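2. Planning and budgeting your cell

Welcome to the fun part! By now you have read section 1 and know what the Humance two-arm bench kit can do. Before you order anything, spend an afternoon with this section, a tape measure and a spreadsheet. A well-planned cell costs less, goes together faster and leaves you money for the bits everyone forgets (we have a list of those in 2.4).

The worked figures come from the refurbishing workshop at Darnau, where Florencia Paredes set up two arms for stripping and rebuilding desktop computers. Your job may be quite different, but the order of the steps is the same.

2.1 Decide what the arms will do

1. Write down one job, from start to finish, as a person does it now. Include the boring parts: fetching the part, turning it round, putting the tool down.

2. Mark each action that needs two hands. If there are none, you may only need one arm, and you can skip to 2.3 with a much smaller budget. Lucky you!

3. Mark each action that needs a different tool. A parallel gripper is a wonderful all-rounder for picking up chips, memory modules and small levers, but it won't drive a screw.

4. Cross out anything you are happy to leave to a person. At Darnau that was taking off the side panels and putting them back. Leaving those two actions out saved the price of a screwdriving tool.

Note: Choose a first job that you do often. A rare job gives you very little practice at setting up, and it is hard to justify on paper.

2.2 Measure the work

5. Collect the largest and the smallest item the arms will handle. Measure both, with side panels off and any levers or flaps open.

6. Lay the largest item down in the position it will have on the bench. A tower computer lying on its side takes up far more room than the same tower standing under a desk, and people are always surprised by how much bench it eats.

7. Leave space beside it for a fixture plate. Small parts need a fixed place to wait, and each one should have its own recess or be held between posts so that the gripper always finds it in the same spot.

8. Check that both arms can be mounted clear of the item and still get to the deepest part you need to touch. Have someone hold a cardboard tube at the planned mounting point if you can't picture it — it looks silly and works beautifully.

A slatted aluminium bench makes this stage much easier, as you can move a mount or a plate without drilling. The computer bench uses one, with the processor and memory waiting on the plate next to the open tower.
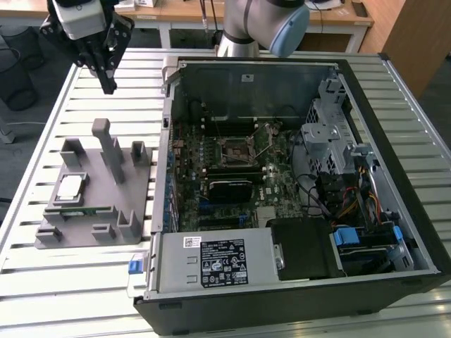

2.3 Choose the main parts

9. Arms. Order two of the same model if your budget allows. You can then keep one set of spares and learn one set of menus.

10. Grippers. Begin with a parallel gripper. Ask for two sets of fingers, one narrow and one wide, and try both on your smallest item before you pay for anything fancier.

11. Cameras. A small camera above the fingers is a great help with fine work such as seating a processor. Add a fixed camera over the bench if you want a record of the whole job.

12. Bench. Pick the bench after the arms, never before. Its width should be the width of your largest item, plus the fixture plate, plus a hand's breadth at each side.

13. Fixture plate. Have this made last, from your own measurements. Darnau ordered theirs from a machine shop in Grarkthorpe and it arrived in 6 working days.

CAUTION: Only plan jobs on equipment that has been unplugged from the mains. Do not plan any job that involves opening a power supply unit.

CAUTION: Keep people out of reach of both arms while they are moving. Allow for a guard or a marked floor area in your plan, and check the rules that apply to your workplace.

2.4 The costs people forget

Put a line in your spreadsheet for each of these, even if you leave it at nought for now.

Spare gripper fingers. They wear, and they get bent while you are learning.
Cable ties, clips and a longer network cable than you think you need.
A second emergency stop, if the bench can be reached from both sides.
Practice items. Darnau bought five scrap towers for this and were very glad of them.
A revised fixture plate. Your first one will teach you what the second should look like.
Delivery and lifting. Ask whether the price covers bringing the bench indoors or only to the kerb.
Your own time. Darnau logged 63 hours between unpacking and the first complete run.

Tip: Thiện Giáp on our planning desk will look over your parts list before you order, free of charge. Send it as a plain spreadsheet with your bench measurements, and he'll mark anything that doesn't fit together.

2.5 Work out whether it pays

14. Count how many times a month the job is done. Darnau had over 300.

15. Time the job by hand with an ordinary worker on an ordinary day, and take the middle value from several tries.

16. Estimate how many of those minutes a person will still be needed for. Be strict with yourself! Loading, unloading and clearing up all count.

17. Multiply the minutes saved by your monthly number, and set the result against the full total from 2.3 and 2.4.

If the figures are close, look at a second job that could use the same bench. Swapping a fixture plate is cheap compared with buying another arm, and it often changes the answer.

2.6 Placing the order

18. Order arms and grippers together and have them tested as a pair.

19. Order the bench to arrive first. Arms sitting in boxes on the floor get kicked.

20. Hold back the fixture plate until the arms are mounted and you have checked your measurements again.

21. Book the Nwankwo controller course for the week after delivery. Places for November go quickly.

When everything has arrived, go to section 3, Unpacking and mounting.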